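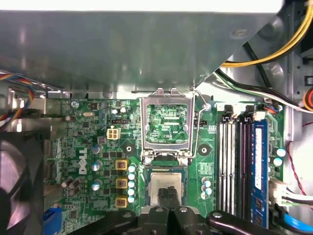 Jikska refurbishment project: progress to the end of July

Prepared by Deolinda Magalhães for Albertina Rebelo, Tollent fund

Processor swaps in the Dell desktops are under way, and 3 of the 4 batches donated by Vorard have been through the bench. I would be careful with the headline figure. We have logged 784 machines as "processed", but that word covers anything opened, checked and closed again, including those that went straight to spares. The number fit to hand to a family is 400, and I'd ask that only this one goes in your summary.

The slow part is still the socket. The drive cage sits over the top of the board and leaves little room to work, and taking it out each time adds more than the original plan allowed. Grigaitė's timings were done on bare boards on a table. I don't think they tell us much.

I am also not convinced the faster processors are worth the fitting. Users at the July handover mostly complained about slow disks. We have bought no further processors and would like to move that budget line to drives, if you agree.

Outstanding: the fourth batch, thermal paste (reordered, not arrived), and a fault log that people fill in properly.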